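Keep the Tea in Its Packets

My sister-in-law gave me a tea chest two years ago. It has a hinged lid, a brass catch and a row of compartments, and the idea is that you stand your tea bags up in it by flavor and offer it to guests like a box of cigars. I used it for one winter. In April I took everything out of it, and it now holds batteries and picture hooks.

I write about kitchens for a small paper here in Drornville, and I get more mail about storage than about food. A column I did on spice jars brought in 200 letters and emails, most of them from people who had spent a weekend pouring things from one container into another. I understand the urge. A shelf of matching jars looks calm. But tea that comes in its own sealed packets is a case where the work has been done for you at the factory, and most of what we do to it afterward makes it worse.

The packet is the storage

An individually wrapped tea bag is already in an airtight container. It tells you what it is. It often has a picture on it, so a child or a guest with no reading glasses can find the fruit one without asking. It weighs next to nothing and you can put one in a coat pocket. When people tear these open and drop the bare bags into a glass jar, they lose all of that in an afternoon, and after a month the mint smells of berries and the berries smell of mint.

Constanza Cabral, who ran the break room at the Bolger print works until it closed, once told me she had bought a very nice jar for the staff and gone back to packets in a week. People were holding bags up to the window and sniffing them. She put the packets out on a tray and the sniffing stopped.

Color does the sorting

The fruit teas are the easy ones. Red for the berries, yellow and green for the sharper fruit, orange for something in between. You don't need a label maker when the maker of the tea has spent good money on making the packets look different from one another. Lay a few on a mat and you can pick the one you want from across the table.
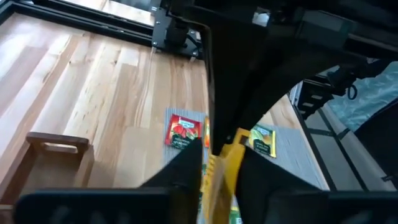 What I do now

I keep one of each kind out where I can see it, flat on a mat by the kettle. The rest stay in their cartons in the cupboard, with the tops torn off so I can reach in. When a packet gets used, I put out another of the same kind. That is the whole system, and it takes up less of the counter than the chest did.

I prefer a mat to a bowl. In a bowl the packets slide over each other and the ones at the bottom stay there until they are past their date. A textured mat holds them still, and if they lie a little crooked it does no harm. A plate would do, though I find packets slip off a plate when you carry it.

My neighbor Wiremu Tawhiri thinks this looks untidy, and he has told me so over several cups of my tea. His own are in an Okico drawer insert with 4 channels, one flavor to a channel, filed on edge. It is a handsome drawer. It is also a drawer, so every visitor to his house has to be told it exists, and then has to open it in front of him and flip through the contents while he watches. I notice that people at his place mostly say they'll have whatever he's having.

The case against me

There are fair objections. Wrapped tea makes more trash than loose tea, and if that matters most to you, then buy it loose and keep it in a tin. I have no quarrel with a tin. Steam from the kettle is another - I keep the mat an arm's length off, and anyone with a very small counter may not have an arm's length to spare. And a household that drinks only one kind of tea has no need of any of this. It can leave the box by the kettle and go on with its day.

My complaint is with the step in between, where we buy a thing in a good small wrapper and then buy a second thing to put it in. The Flesetti catalog that came through my door had almost 200 pages, and I found tea organizers on far too many of them, including one that turned on a spindle.

If you have been given a chest and feel bad about it, keep the giver's feelings in mind and use it when they visit. Mine comes out for my sister-in-law. I have to remember to take out the batteries first.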